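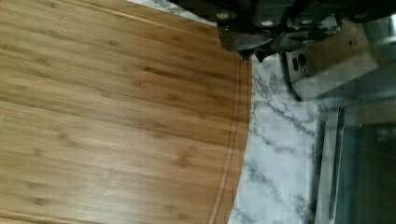

Do you need to be able to sing to join us? No singing at all – we want people who'll talk into a microphone about the food they grew up eating.

I'm Gyu-bin Yeon and I'm putting together an audio project called Dodard, all about home cooking in Clundisham and over the river in Gorkbridge. I've been going on about this to my friends for ages and now I've got to go and do it! So I'm looking for people of any age who'd sit with me for 2 hours and chat about a dish they know by heart. It can be your gran's soup, or the thing you made every night as a student (mine was egg on rice, and I'd still eat it daily). You don't have to be a good cook. My friend Sakda Rojanasak burns toast and he was brilliant in the test recording.

We'll meet at your place or in the back room of the library in Gorkbridge, whichever suits you – the library has a lift and a decent kettle. Recordings run through May, mostly after 6 in the evening. I can pay £200 per person, plus bus fares, and you'll hear your piece before it goes anywhere. If you hate a bit of it, I'll take it out.

You do need to live in either town and be happy for your first name to be used. Under 18s are welcome with a parent sitting in.

To put your name down, send me a few lines about your dish and when you're free. In-ho Yoo is helping with messages, so you may hear back from him first.

Posted in: Get Involved, Food & Talk

© Dodard | Contact us | Back to top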